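Utilizamos cookies propias y de terceros para mejorar la navegación. Aceptar | Configurar

Mesa Skanoren 120, tablero de roble claro y patas blancas
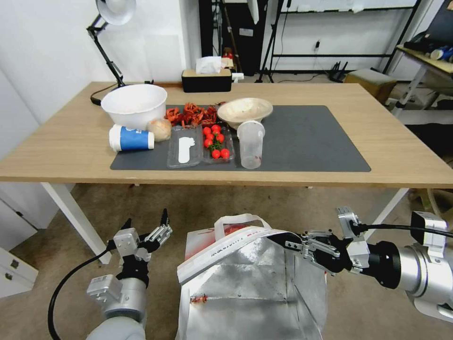
La Skanoren 120 es una mesa rectangular pensada para viviendas en las que el mismo mueble sirve para comer, cocinar y trabajar. Sustituye a la Grellimby, que dejamos de fabricar en enero, y conserva de ella la altura y el sistema de anclaje de las patas. Cambian el acabado del tablero, que ahora es mate, y los cantos, que antes eran vivos y acumulaban golpes en las esquinas.

Tablero

El tablero es de lamas de roble encoladas, con un grosor de 26 mm. Se sirve lijado y con dos manos de aceite duro. No lleva barniz. El aceite deja la veta a la vista y permite reparar una zona concreta sin tener que tratar toda la superficie, pero exige algo más de atención que un tablero lacado: los líquidos deben secarse pronto, sobre todo el vino, el café y el vinagre. El tono varía de una pieza a otra y se oscurece con la luz durante los primeros meses. Si va a tener encima un objeto fijo, conviene moverlo de vez en cuando para que no quede marca.

La madera puede presentar nudos pequeños y cerrados. No se consideran defecto. Los nudos abiertos se rellenan en taller con masilla del mismo tono.

Patas y estructura

Patas de haya maciza lacadas en blanco, con tacos regulables de 15 mm de recorrido para suelos desnivelados. El bastidor va retranqueado respecto al borde, de modo que se puede sujetar un flexo o una picadora de manivela con mordaza en cualquiera de los cuatro lados. Maritza Huaranga, responsable de diseño, rebajó además el travesaño delantero para que quepa una silla con reposabrazos. En la Grellimby no cabía, y era la queja más repetida en tienda.

Peso máximo repartido: 50 kg. No se debe subir nadie encima ni arrastrar la mesa cargada.

Medidas

Largo: 120 cm
Ancho: 70 cm
Alto: 74 cm
Altura libre bajo el travesaño: 65 cm
Peso: 27 kg
Bulto único: 126 x 76 x 14 cm

Hay una versión de 160 cm con las mismas patas y un refuerzo metálico central. El refuerzo no molesta a quien se sienta en los laterales largos, aunque sí se nota al cruzar las piernas en el centro.

Montaje

Se entrega desmontada. Hacen falta dos personas para darle la vuelta y una llave allen del 5, incluida. Cada pata se fija con dos tornillos pasantes; apriételos a mano primero, ponga la mesa en pie sobre un suelo plano y termine de apretar entonces. A las pocas semanas hay que repasar el apriete una vez. Quien viva en un piso con ascensor pequeño puede pedir el embalaje en dos bultos — se indica en las observaciones del pedido y no tiene coste.

Limpieza y mantenimiento

Paño húmedo bien escurrido y paño seco a continuación. Nada de lejía, amoniaco ni estropajo verde. Para reponer el aceite recomendamos Cikach incoloro, aplicado con trapo de algodón en el sentido de la veta y retirando el sobrante a los diez minutos. Los trapos impregnados pueden arder solos: extiéndalos al aire libre hasta que se sequen, o mójelos antes de tirarlos. Una aplicación al año basta en uso normal, dos si la mesa está en la cocina.

Las ollas y sartenes necesitan salvamanteles. El aceite aguanta una taza caliente, pero una cazuela recién sacada del fuego deja cerco.

Precios

Skanoren 120: 879 €
Skanoren 160: 1.129 €

IVA incluido. El transporte a península se calcula al finalizar la compra. Para Baleares y Canarias escriba antes a la tienda, porque trabajamos con otra agencia y los plazos son distintos.

Garantía y devoluciones

La garantía cubre defectos de encolado, alabeo del tablero y fallos en los anclajes. No cubre manchas, quemaduras ni cambios de color por el sol. Para devolver la mesa es necesario conservar el cartón y las cantoneras. Las incidencias de transporte las lleva Quentin Vidal, en atención al cliente; adjunte una foto del embalaje y otra del daño — si falta la primera, la agencia suele rechazar la reclamación.

Productos relacionados

Banco Skanoren 100
Silla Ní Bhriain con reposabrazos
Aceite duro Cikach incoloro
Juego de tacos de fieltro
Grellimby: patas y recambios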